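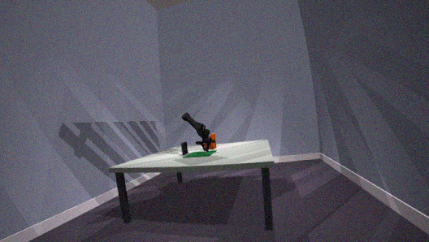 Last modified: 3/14/22

About Donalari

We're a small group teaching robot arms to do everyday table jobs, and most of our week goes into gathering the examples they learn from. We love this part! An arm picks up an orange box, or tries to, and every move it makes is saved for the learning system to study later.

Much of our work happens in simulation. Our simulated room is called Erar: three plain walls, a white table, a black arm and a few simple things to handle, such as the orange box, a small black block and a flat green patch. We change the light and shadows a lot between runs (some come out very stripy), and we move the objects too, so the system doesn't just learn one tidy table by heart.

Mechthild Gruber started Donalari with two friends and a borrowed office in Seixas Street. She still drives the arm herself most mornings, using a hand controller, and she is quicker at it than the rest of us put together. Our first full set, Vidia, was finished in October and holds 3,479 examples. Of those, 394 are failed grasps. We kept them in on purpose and labelled them by hand – a near miss has plenty to teach.

New people begin with 300 practice runs before anything they record goes into a set. It sounds like a lot, but it goes by fast, and you get a real feel for how the fingers close.

We're working on stacking next, with 84 starting layouts drawn up so far. If you teach, study or simply like robots, come and have a go at the controls. Write to us through the contact page and we'll find you a slot.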